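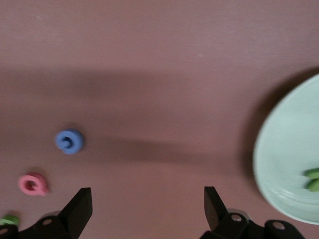 Can a Machine Tidy Up Yet? Final Project Report

Guido Ruggiero, Natalina D'Amico, Leonardo Caruso
Supervisor: Amedeo Monti
Submitted Mar 11, 2019

1. Background

Our project started from a question that Arturo Cattaneo raised in the introductory lecture in September. Factories have used robot arms for decades, so why does hardly anyone have one clearing the kitchen table? We wanted to find out how far a small arm and a modest budget could get with one very ordinary chore, which is putting loose things into a dish.

We chose this chore because it turns up both at home and at work. A parent puts toy pieces away at the end of the day. A worker in a packing shop puts fittings into a tray. The movements are close to the same, and both jobs are boring enough that people would gladly hand them over. Part of our plan was to ask somebody who pays for this kind of work whether our results would be any use to them. Fabbri, a small firm that packs craft kits, agreed to talk to us.

2. Equipment

The arm was a Hoston tabletop model belonging to the department. It has a two-finger gripper with flat, slanted tips and a small camera at the wrist. The control software was Grirkano, which we used in the version already installed on the lab computer. We did not modify the arm. We did spend more time than planned on the cable that runs to the wrist, which got caught on the elbow joint during long reaches and had to be rerouted twice.

The objects were small colored toy pieces, including rings, and the target was a pale green plate. We worked on a plain tabletop with nothing else on it that the software had to recognize. This is much easier than a real kitchen table, and the results should be read with that in mind.

3. Method

Each trial began with the pieces spread over the left side of the table and the plate on the right. The arm had to find a piece, close on it, lift it, carry it over and let go above the plate. A piece that landed on the table or bounced off the rim was counted as a failure, even if it had been gripped well.

We compared 2 ways of telling the arm what to do. In the first, we wrote the steps ourselves, using color to pick out each piece. In the second, Natalina guided the arm by hand through the task many times and the software learned from the recordings. Leonardo reset the table between trials and was told not to look at the screen while doing so, so that he would not place things to suit the arm.

4. Results

The scripted version worked well under even light and badly otherwise. A person's shadow falling over the table changed the colors enough that the program lost pieces it had found a moment before. Blue suffered most. We tried loosening the color limits, and then the arm began reaching for dark patches of bare table. We went back to the original limits and noted the problem as unsolved.

The learned version coped better with shadows. Its mistakes were of a different kind and harder to explain. It would sometimes go to the right place, stop slightly short and close on air, then carry nothing to the plate and open its fingers as if all had gone well. Neither version had any way of knowing whether it was holding something. A person feels this at once.

Rings gave both versions trouble. Gripped across the outside they usually held, but if one finger came down on the thick part the ring tipped or slid off to the side. Pieces close together were also a problem, as the fingers need open space on both sides before they can close.

The plate caused fewer failures than we expected. Its rim is raised and curved, and a piece let go from low down mostly stayed in. Released from higher up, the rounded pieces rolled. Lowering the release point fixed most of this, though we then had to watch that the fingers cleared the rim.

Speed was poor throughout. Guido clearing the same table by hand, with no attempt to hurry, was finished while the arm was still on its first or second piece.

5. Visit to Fabbri

We showed our recordings to the floor manager at Fabbri. She was not bothered by the speed, as the arm could run through the evening with nobody there. What bothered her was the empty grips. A kit with a piece missing comes back from the customer, and the refund costs more than the packing did. She already had a Fliren counting scale at the end of the line and suggested putting one under our plate. We think she is right, but there was no time to try it.

For a home the order is reversed. A missed toy does no harm, but few families would put up with a machine that takes up half the table and has to be watched.

6. What we would do differently

We would add a sensor to the fingers before doing anything else. We would also record trials under several kinds of light from the beginning – most of ours were made in the afternoon, near the same window. The soft finger pads we ordered arrived after testing was over. They are in the second drawer of the lab bench, still in their bag, for whoever takes up the project next year.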